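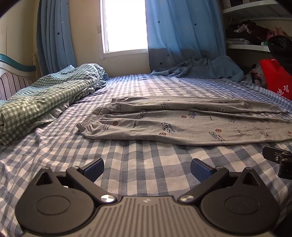

Linen, first. The Burkelow guest house scheme has now replaced bedding in 50 rooms, and the grant's share of that is spent. We settled on checks after a long argument with Stutier, who wanted plain white and do not do their own washing. The blue, grey and off-white sheet is the one guests mention in the book, usually kindly.

Laundry costs are down by 3,000 on last year, mostly from dropping the Fonstead contract.

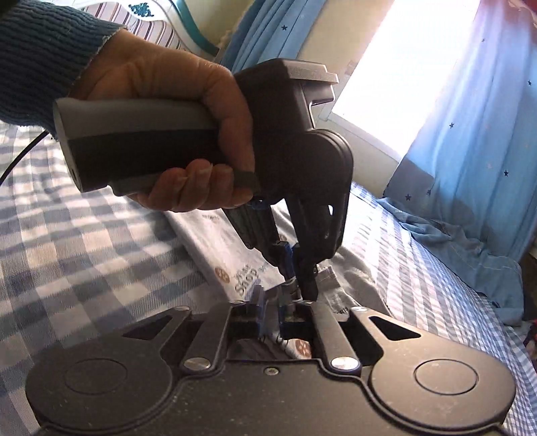
The new dryer at Sokol has been less of a triumph. It arrived in September, without a plug, and has since been mended twice by the people who sold it to us as needing no mending. Sabina Dvořáček is pursuing a refund with what I can only call relish.

Still to do: pillows, and the top-floor curtains.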